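Dastik 코트사이드 접이식 스코어보드 2세대

Peltholm 스포츠용품 / 농구 / 경기 운영 장비
상품번호 2274

동네 체육관에서 농구를 해 보신 분이라면 다들 한 번쯤 겪어 보셨을 겁니다. 4쿼터 막판, 숨은 턱까지 차오르고 다리는 풀렸는데 누군가 "지금 몇 대 몇이야?" 하고 묻고, 양쪽 벤치에서 서로 다른 점수가 튀어나오는 그 순간 말이에요. 저희도 직장인 리그를 오래 뛰면서 그런 저녁을 참 많이 보냈습니다. 즐겁자고 모인 자리에서 점수 두 점 때문에 목소리가 높아지면, 끝나고 먹는 국밥 맛까지 덜하더라고요.

Dastik 코트사이드는 그런 체육관을 위해 만든 접이식 수동 스코어보드입니다. 전기도 필요 없고, 앱을 깔 필요도 없고, 블루투스가 끊길 걱정도 없습니다. 숫자판을 손으로 넘기면 끝이에요. 1세대를 써 주신 분들이 보내 주신 의견을 하나하나 읽고 고칠 곳을 고쳐서 이번에 2세대를 내놓게 되었습니다.

무엇이 달라졌나요

가장 많이 들었던 말씀이 숫자판이 너무 뻑뻑하다는 것이었습니다. 특히 초등부 경기에서 아이들이 직접 점수를 넘기는 경우가 많은데, 작은 손으로는 두 장씩 넘어가거나 아예 안 넘어가는 일이 잦았다고 해요. 2세대는 고리 지름을 키우고 숫자판 모서리를 둥글게 다듬었습니다. 이제는 엄지 하나로 슥 넘어갑니다(저희 창고에서 시험해 보다가 다들 재미가 들려서 한참을 넘기고 놀았답니다).

두 번째는 받침대입니다. 1세대 받침대는 가벼운 대신 공에 맞으면 잘 넘어졌습니다. 농구장에서 공이 안 날아올 리가 없으니 이건 저희 생각이 짧았던 부분이에요. 2세대는 다리를 넓게 벌리고 바닥에 고무 발을 달았습니다. 세게 날아온 패스를 정면으로 맞으면 여전히 넘어질 수 있으니, 되도록 사이드라인에서 한 걸음 물러난 곳에 놓아 주세요.

세 번째로 팀 파울 표시판을 따로 달았습니다. 예전에는 파울 개수를 종이에 적어 두셨다는 분이 많았는데, 이제 점수 아래쪽에서 바로 보실 수 있습니다. 다섯 번째 파울부터는 빨간 판으로 바뀌어 멀리 있는 심판도 쉽게 알아봅니다.

사용해 보신 분들의 이야기

오슬로에서 생활체육 팀을 이끄는 Njål Dalen 님은 1세대부터 쓰신 분인데, 이번 제품도 한 시즌을 먼저 써 보시고 긴 편지를 보내 주셨습니다. 일부만 옮겨 봅니다. "우리 체육관 전광판은 고장 난 지 오래됐고 고칠 예산도 없습니다. 처음에는 임시로 쓸 생각이었는데 이제는 선수들이 이걸 더 좋아합니다. 숫자가 넘어가는 소리가 나니까 득점한 기분이 더 난다고 하네요."

어린이 농구 교실을 운영하시는 Ntombi Naidoo 님은 조금 다른 점을 짚어 주셨습니다. "경기에 못 나가는 아이에게 점수판을 맡기면 그 아이가 제일 열심히 경기를 봅니다. 다만 숫자판을 거꾸로 끼우는 일이 있으니 앞뒤 표시가 더 컸으면 좋겠어요." 말씀을 듣고 바로 반영했습니다. 지금 출고되는 제품에는 숫자판 뒷면에 화살표가 큼직하게 찍혀 있습니다.

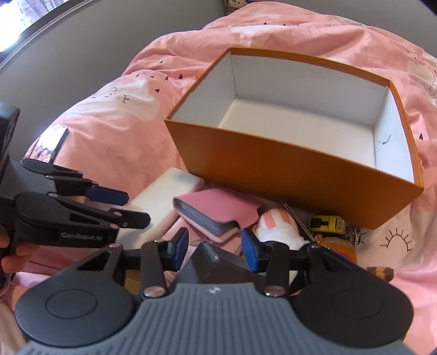

안쪽이 흰 상자, 구름무늬 분홍 침대보 위에서

제품 사양

형태: 탁상 및 바닥 겸용 접이식
점수 표시: 팀별 세 자리
쿼터 표시: 1쿼터부터 4쿼터, 연장
팀 파울 표시: 팀별 5개까지
펼친 너비: 761mm
숫자판 재질: 방수 코팅 폴리프로필렌
받침대: 알루미늄 다리, 고무 발
구성품: 본체, 받침대, 팀 이름표 2장, 여분 고리 4개, 설명서
색상: 검정, 남색

점수가 세 자리까지 표시되니 한 팀이 100점을 넘겨도 괜찮습니다. 동호회 경기에서 그럴 일이 있겠느냐고 하시는데, 지난 10월에 저희가 후원한 친선 대회에서 연장을 두 번 치르고 정말로 넘긴 팀이 나왔습니다. 기록원을 보시던 분이 세 번째 자리를 넘기며 벌떡 일어나시던 모습이 아직도 눈에 선하네요!

설치와 보관

설치는 혼자서도 금방 하실 수 있습니다. 받침대 다리를 끝까지 벌려 딸깍 소리가 나는지 확인하시고, 본체 뒷면의 홈을 받침대 위쪽 걸이에 맞춰 내려 주세요. 책상 위에 놓고 쓰실 때는 받침대 없이 본체만 삼각형으로 펼치시면 됩니다. 경기 시작 전에 양 팀 숫자판을 모두 0으로 돌려놓는 것, 의외로 많이들 잊으십니다. 저희도 어느 날은 지난주 점수에서 시작했다가 전반이 다 끝나서야 알았어요.

보관하실 때는 숫자판을 모두 앞으로 모은 다음 접어 주세요. 판이 중간에 걸린 채로 접으면 모서리가 휠 수 있습니다. 땀이나 음료가 묻었다면 물기를 꼭 짠 부드러운 천으로 닦고 그늘에서 말려 주시고, 알코올이 든 세정제는 숫자 인쇄가 흐려질 수 있으니 피해 주세요. 한여름 자동차 트렁크에 오래 두시는 것도 권하지 않습니다.

함께 쓰면 좋은 제품

Javeck 기록원용 클립보드: 선수별 득점과 파울을 적는 기록지 20장이 함께 들어 있습니다. 연필꽂이가 왼쪽과 오른쪽 모두 달려 있어 왼손잡이 기록원께서 특히 좋아하십니다.

Van Beek 공격권 화살표: 점프볼 상황에서 다음 공격권이 어느 쪽인지 알려 주는 작은 탁상 표시판입니다. 코트사이드 옆에 나란히 두면 기록석이 제법 그럴듯해집니다.

자주 묻는 질문

배구나 핸드볼에도 쓸 수 있나요?
네, 물론입니다. 쿼터 표시를 세트 표시로 쓰시면 되고, 팀 파울 판은 타임아웃 횟수를 세는 데 쓰시는 분도 계십니다.

야외 코트에서 써도 되나요?
가벼운 비 정도는 숫자판이 견딥니다. 바람이 문제인데, 바람이 센 날에는 숫자판이 저절로 넘어가는 일이 있어요. 구성품에 든 고리 하나를 아래쪽 구멍에 끼워 두시면 한결 낫습니다.

1세대 본체에 2세대 숫자판을 끼울 수 있나요?
아쉽게도 고리 지름이 달라 호환되지 않습니다. 1세대용 숫자판은 따로 판매를 계속하고 있으니 고객센터로 문의해 주세요.

팀 이름표는 다시 쓸 수 있나요?
수성 보드마커로 쓰시면 마른 천으로 지워집니다. 유성펜으로 쓰신 경우에는 여분 이름표를 두 장 단위로 구입하실 수 있습니다.

배송과 교환

평일 오전에 주문하시면 그날 바로 보내 드립니다. 받으신 뒤에 숫자판 개수와 고리 개수를 먼저 살펴봐 주세요. 빠진 것이 있으면 상품번호와 함께 알려 주시는 대로 부품만 먼저 부쳐 드리고, 본체를 되돌려 보내실 필요는 없습니다. 단순 변심으로 인한 교환은 사용하지 않은 제품에 한해 받고 있으며, 왕복 배송비는 구매하신 분께서 부담해 주셔야 합니다.

학교나 동호회에서 여러 대를 주문하실 때는 장바구니에 담기 전에 문의 게시판에 글을 남겨 주세요. 팀 이름표에 로고를 인쇄해 드리는 일도 하고 있는데, 시즌 개막 직전에는 주문이 몰려 며칠 더 걸릴 수 있습니다.

상품 정보 최종 수정: 2023년 3월 11일

상품 문의 | 장바구니 담기 | 농구 용품 목록으로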